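Two weeks with the Vemov grip kit

I have wanted to write this one since May, when the kit showed up at the shop and I ended up staying until well past dinner the first night. If you read this blog for the woodworking posts, sorry, it's going to be arms and grippers for a while!

Quick background for anyone new. I do packaging samples and small test runs out of a unit in Fadisden, mostly for people who sell things in boxes and want to know if a machine could handle those boxes before they spend real money. I already have arms. What I never had was a gripper setup I liked. My old one from Pullden was fine for blocks and bottles and hopeless with cardboard, and the software made me want to lie down on the floor. So when Kamran Dogar told me he'd switched his whole bench over to Vemov, I ordered the same kit he has. It was $2,199 and I paid for it myself, full price, no discount code to hand out at the end.

What you get is the two-finger gripper, a mounting plate, a cable, a little breakout box, a set of spare finger pads and a year of the software. There's a printed quick start card and then a much longer manual online. The card is good. The manual is good until you reach the chapter on force settings, where somebody clearly went on vacation halfway through.

Setup

I had it bolted on and opening and closing in 40 minutes, and that includes hunting for a hex key I was sitting on. The plate fit my wrist flange without the adapter. Kamran needed the adapter, so check the bolt pattern table first, and check it against your real arm with a ruler, because two arms from the same maker can be different.

The software found the gripper on the second try. The first time it told me "device not ready" and I spent a while swapping cables before I noticed the breakout box has its own power switch on the back. It's tiny. It's the same color as the housing. Put a dot of nail polish on it or something.

After that, wow, what a difference from what I was used to. You drag the open width with a slider, you set the closing speed, you set how hard it's allowed to squeeze, and you can save all of that as a named grip. I have grips called "flap," "flap gentle," "corner" and "please." Please is the one for thin mailers.

Cardboard, finally

Cardboard is what I bought it for, so that's where most of the two weeks went. If you've never tried to get a robot to handle an open carton, it's a funny kind of hard. The box weighs next to nothing, so it slides. The flaps move when you breathe on them. The edge you want is only as thick as the board, and if you come in a little off you push the whole thing across the table in place of grabbing it.

With the old gripper I'd come straight down and close and hope. The Vemov fingers are slim enough to go down into an open box and take hold of a wall or a flap from there, one finger on each side of the board, and the pads have just enough give that they don't leave a crease at a low squeeze. At a high squeeze they absolutely leave a crease. I have a stack of ruined samples to prove it.

I ran 23 boxes through my usual set, all sizes, some with fresh folds and some that had been opened and closed until the flaps were floppy. Fresh ones were easy. Floppy ones took a lot of fiddling, and the thing that fixed most of them was slowing the last bit of the approach way down. There's a setting for it called "soft arrival" and it's off by default. Turn it on! I don't know why it isn't on already.

One thing I did not expect to love is the slip alert. When whatever you're holding starts to creep, the software flashes a note and logs it, and you can have the arm pause. On shiny printed board it caught slips I would never have noticed from my chair. On plain brown board it was jumpier than I'd like, and I got a few alerts when nothing had gone anywhere. You can turn the sensitivity down per grip, so I did that for "flap gentle" and the false ones mostly went away.

Two arms, one bench

The kit is sold for one arm. I know plenty of you run a pair, and the question I got most when I mentioned this online was whether a second kit would play along. Zeeshan Sandhu lent me his for the second week (thank you, it's coming back clean, I promise) and yes, it does. Both show up in the same window and you can tell one to wait for the other. You have to give them different names before you plug in the second, or they both come up as "gripper" and you get to find out which is which by pressing a button and watching.
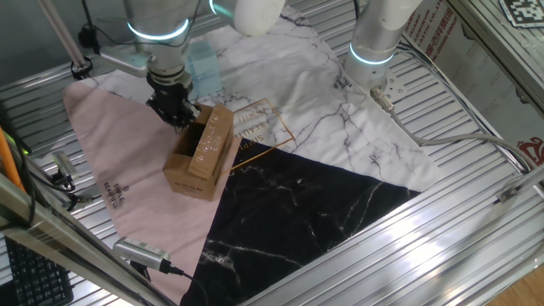
Where it still feels young is timing. If I ask one arm to hold a flap back while the other one reaches in, I have to build that out of waits and signals by hand, and it takes a good hour the first time. Satti, who make the fancier kit that costs a whole lot more, have a ready-made "hold and reach" block for exactly this. I tried it at Zeeshan's place once and it's lovely. I'd pay a bit extra to have it here. I wrote to Vemov support to ask and got a reply the next morning saying it's on their list, with no date, so I won't promise you anything.

Support in general has been great, by the way. Real answers, from someone who had clearly opened my log file.

Stuff that bugged me

The cable is too short. Mine reaches the breakout box only if the box sits close to the base of the arm, and I'd much prefer it under the table. The longer cable is sold separately and was out of stock both times I looked.

The finger pads pick up paper dust. By the end of a long day of cartons the grip gets noticeably worse, and you need to wipe them with a damp cloth and let them dry. It takes a minute, but you have to remember to do it, and I kept blaming my settings first.

The software is a yearly thing after the first year. The gripper keeps working without it on basic open and close commands, I checked, but you lose the saved grips and the slip alert, and those are the best parts. I wish they'd just sell me a version and leave me alone.

Also the startup sound. There is a startup sound. It can be turned off under Preferences, then Device, then Other, and I found it on day nine.

Would I buy it again

Yes, and I'd do it faster. For boxes, trays, mailers, anything light with a thin edge, it's the first gripper at this price that I haven't had to fight. If you mostly move heavy or round parts, the Pullden will do you fine and you'll save some cash. If you've got two arms and no patience for building your own timing, go try a Satti before you decide.

Next up I want to see how it does with tape, meaning pressing a strip down along a closed seam without dragging it sideways. Kamran says it can't be done with these pads. I've got a roll and a free evening. If you have one of these kits and you've found a good squeeze value for thin mailers, please leave it in the comments, mine is still mostly guesswork.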